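4. Evaluation of the Gullgate Hand-Held Gripper Kit

4.1 What comes with the kit

The Gullgate kit is sold as a pair of hand-held grippers for recording manipulation tasks without a robot on site. A person picks up the two tools, does the task, and the recording is later used to train a policy for a two-arm robot. We bought one kit at the normal price from the reseller Sumside and received no support beyond what any customer would get. Everything in this section was done with the hardware as shipped, apart from the wrist strap, which Rasmus Paulauskas replaced after the first week with a wider one that two of our smaller-handed operators preferred.

Our first impression was very good, and it stayed good! The tools are light enough for a long session, the jaws close evenly, and the linkage has almost no play in it. We had expected to spend a day or two on setup and were recording by lunch. The manual, on the other hand, is thin. It explains charging and pairing well but says almost nothing about how to clear the lens calibration after a firmware update, and we lost an afternoon to that. Version 8 of the firmware, installed on 27/03/2018, is the one used for all results reported below.

4.2 Tasks and homes

Lab benches are a comfortable place to test a gripper, and we have plenty of numbers from ours (Section 3). What we wanted to know was how the kit does in rooms where people live. Children's bedrooms turned out to be our favorite test bed. They have soft surfaces, small boxes, stuffed animals, fabric in heaps, and very little open floor to stand on. A box on a quilt is a hard target for a two-finger tool: the quilt gives way under the jaws, the box tips toward whichever finger touches first, and the operator has to decide whether to press down into the bedding or come in flat along the top of it. Figure 2 is from the bedroom set, with a small red and white box on the nearer of two beds and the second gripper on the right.

Each operator was asked to tidy the bed in their own way. We gave no order for the objects and no rule about which hand to use. Vaida Kütt, who wrote the operator instructions, argued for keeping them to one short paragraph, and we think she was right. Early drafts that spelled out the grasps gave us stiff, careful recordings that looked nothing like the way anyone clears a bed at home.

We collected 500 recordings with the Gullgate kit in October, of which 100 were in bedrooms. The same operators then repeated the 100 bedroom tasks with the Yusof tool, an older single-hand design that we have used for years and know very well. 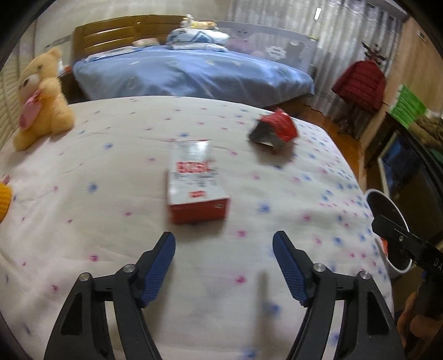
Figure 2. View from one of the two hand-held grippers during the bedroom set.

The finger pads deserve a paragraph of their own, as they made the largest difference between the two products. The Gullgate pads are ridged and curve inward, so a box edge that starts to slide tends to settle back toward the middle of the grip. With the flat pads of the Yusof tool, our operators squeezed harder, and on thin cardboard that meant dented corners. Plush toys were easy for both. Folded paper packets were the real trouble. A flat packet lying on bedding leaves very little to get hold of, and operators often ended up pinching a fold of the quilt along with it. We tried the optional narrow pads for this and liked them for packets, but they were worse on nearly everything else and we went back to the standard set.

The wide-angle lens was the second pleasant surprise. Straight edges bow outward toward the sides, and anyone used to an ordinary camera will need a little time with the footage, but the wide view keeps a great deal of the room in sight while the jaws are working close to an object. That matters for tracking. A plain white quilt gives the tracker little to hold on to, and in tight shots on plain bedding we did see drift. With printed bedding, furniture and curtains in view, the position estimate stayed steady through most of a recording. The other tool is also often visible from the first, which Maarja Vītola used as a check on the relative position of the two hands (see Appendix B for her method).

Motion blur is the main weakness. When the operator swings the tool toward a new object, small print on packaging becomes unreadable and object outlines go soft. The effect is worst in rooms with the blinds or shutters closed. Slowing down helps, and so does a lamp, though we would much rather see a faster sensor in the next model. Ayane Noguchi tested whether blurred segments should be cut before training. Her answer, for our data, was to leave them in: the policy trained on cut recordings hesitated on the approach, while the one trained on full recordings moved in smoothly.

4.3 Working with two tools

Two-handed work is where we enjoyed the kit most. Operators began using the second gripper to hold the bedding flat while the first one picked, a trick we had not suggested and which the Yusof tool cannot support. Others passed objects from one tool to the other to reach a shelf or a basket. Handovers took practice. The round disc near the jaws sticks out a little, and new operators bumped it against the other tool until they learned to turn their wrists slightly outward.

Fatigue was milder than we feared. Operators asked for breaks more often with the two-handed kit, mostly to rest the thumb, and Urmas Zariņš has since made a softer trigger spring that we are now trying on one of the tools. The files for the spring are available on request, along with the operator instructions. Results for the trained policies on the Zaletti arm are given in Section 5.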